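Home | Talks | Workshops | Reading list | Contact

Carving small: a talk on netsuke and other things that fit in the hand

Speaker notes, evening session at Werullow. Start at 7 if the coffee is under control.

Good evening, everyone, and thank you for coming out, especially those of you who drove over from Cornley and had to deal with the bridge. I'm so pleased to see the front rows filled – usually I end up talking to a lot of empty chairs and then the back wall.

(Wait for people to settle. Pass the boxwood rabbit to the left side first. Ask them to keep it moving but not to hurry.)

I want to talk tonight about very small carvings, and mostly about netsuke, the little toggles that Japanese men wore to hang a pouch or a case from the sash. A kimono has no pockets to speak of, so you put your tobacco or your medicine in a container, ran a cord up behind the sash, and the toggle at the top kept the whole thing from sliding down. It's a button, more or less, and for a good long stretch some extremely gifted people spent their working lives making that button.

What I'd like you to feel, when the rabbit gets to you, is the underside. Please do turn it over! Big sculpture gets to have a back that faces the wall, and plenty of church carvings are hollow behind, but a netsuke is going to be rolled around in somebody's fingers all day long, so the feet get carved, and the belly, and the two holes for the cord have to go somewhere sensible. On a really good one the cord passes under a tail or between a pair of legs and you hardly notice there's a hole at all.

(Slow down here. I rushed this part at Bustos and lost them.)

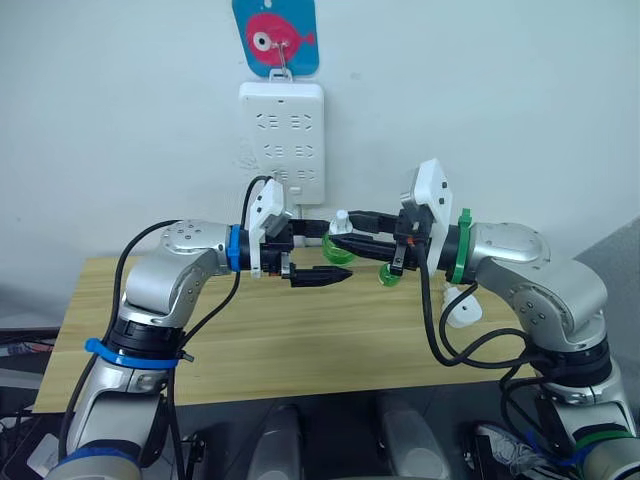

The other thing that rules the design is the clothing. Anything that sticks out will catch on silk, and then it will snap. So the carver has to fold everything in. A horse stands with all four hooves gathered close together, a rat curls around its own tail, and an octopus, which you would think was hopeless, gets wrapped around a pot. I find I like a tight shape more and more as I get older, and I've started seeing it in stone carving too, where a figure stays inside its block.

My own first try was a pear in boxwood, and it took me 26 evenings. I'd bought a set of 6 gravers from Stokeo, far too many for a beginner, and used two of them. The stem broke off on the last evening. I glued it back, and then I broke it again showing it to my sister. That pear lives on my windowsill with no stem, and I've grown fond of it.

(If there's a laugh, let it run. Then on to wood and ivory.)

A word on materials. Boxwood is the favorite among the woods – hard, close-grained, and it takes a lovely shine from handling. Ivory was used a great deal, and so were antler, tagua nut and even walnut shells. If you're thinking of buying an old ivory piece, please look into the law where you live before you spend a penny, and be careful at flea markets, where plenty of what you'll see is molded resin. A seam line is a bad sign, and so is dirt that looks painted into the grooves.

(Skip the part on signatures if it's past 8.)

For anyone who wants to try this at home, start with a block the size of a walnut and draw your animal from all the sides, bottom included. Rough it out with a coarse file before you touch a knife. Leave the eyes until late. I have 10 practice blocks on the back table, and you're welcome to take one as long as they last.

(Collect the rabbit before questions. Check the right side aisle, it always stops there.)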